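Breakfast club

On Saturday mornings the top floor of the old Vistcombe library smells of warm bread. The robotics club meets up there, and this term its 12 to 16 year olds have set themselves a task most of us manage half asleep: making breakfast.

Muammer Akbulut, who teaches physics during the week, started the club with 5 pupils and a box of second-hand motors. Now there's a waiting list, and I can see why! The room is noisy, cheerful and full of arguments about wrists.

"Bread is brilliant," says Birsen Canpolat, 15, who writes most of the team's gripping code. "It bends, it tears, it's never the same slice twice. We got through 80 slices before half-term and I still think about it at night."

Her teammate Tomos Sayce looks after the crockery side, which means plastic cups and bowls, and long debates over whether to pick a bowl up by its rim. He keeps every failed attempt in a notebook called Cerkeo, after a dragon he made up when he was six.

In April they take it all to the Irnora schools' contest, where each team gets one kitchen worktop and one go.

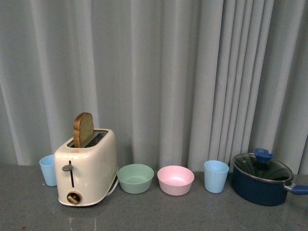

Birsen wants to try crumpets next. Tomos is against it, and the two of them were still at it when I went down to catch my bus.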